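Givness Community Orchard and Kitchen
Progress report to the Tsao Fund, second period

Dear Shih-chieh,

Thank you for your patience with this one, and for coming out to see us in October, when I'm afraid the lane was at its muddiest and Joris had the only spare pair of boots. It was lovely to show you the trees in person after so many emails, and Sze-wing is still talking about your idea for the hedge.

You asked for the planting first. The lower field is finished and the upper field is nearly there, with one row left along the north wall where the ground was too wet to dig. We have put in mostly old cooking varieties, a few pears, and the damsons that people in the village kept asking us for. The young trees came from Kadon Nursery, who were very good about changing the delivery twice. We have lost a handful to rabbits, and Pak-hei Poon has now put taller guards on everything, including (he admits) a gatepost.

The pruning mornings have gone better than I dared hope. We had planned on a small group every other Saturday and ended up running 4 extra sessions through the winter. Several people who came for the pruning have stayed on for the mowing, which is a much harder thing to persuade anybody to do.

On the money side, we have spent £2,000 on trees, stakes and guards, as agreed, and £600 on hand tools and a second-hand barrow that is already on its second wheel. The water tank came in dearer than the quote and we have met the difference from the cake stall. There is £1,000 left in the budget for paths. I would like your blessing to spend it on the stretch between the gate and the shed before anything else, as that is where the wheelchairs and pushchairs get stuck. The longer loop round the pond can wait for a drier year.

The Flustetti evenings, named after Sze-wing's grandmother's apple dumplings, have carried on in the hall. We cook whatever is in season and everyone eats together at the end, and the washing up takes longer than the cooking. The windfalls mostly became chutney, and what was too bruised for chutney went to the pigs at the bottom farm.

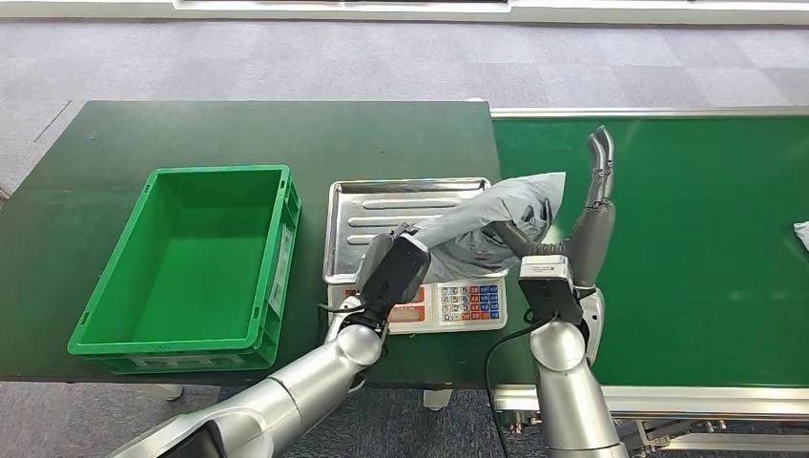 We have been slower with the recipe booklet than I promised. Joris Dijkstra has typed up the first half, but the older recipes come to us in handfuls and cupfuls and somebody has to cook each one before we dare print it. I hope to send you a draft before the blossom is over.

For the next few months the plan is to finish the north row once the ground dries, mulch everything in the lower field, and get the path started. Shih-chieh Lui from the primary school would like to bring two classes up to look for insects, and we have said yes. We could also do with your advice on insurance for the ladders, if you have a moment to ring me. Mornings before ten are best.

With warm thanks from all of us,
Marian, for the orchard group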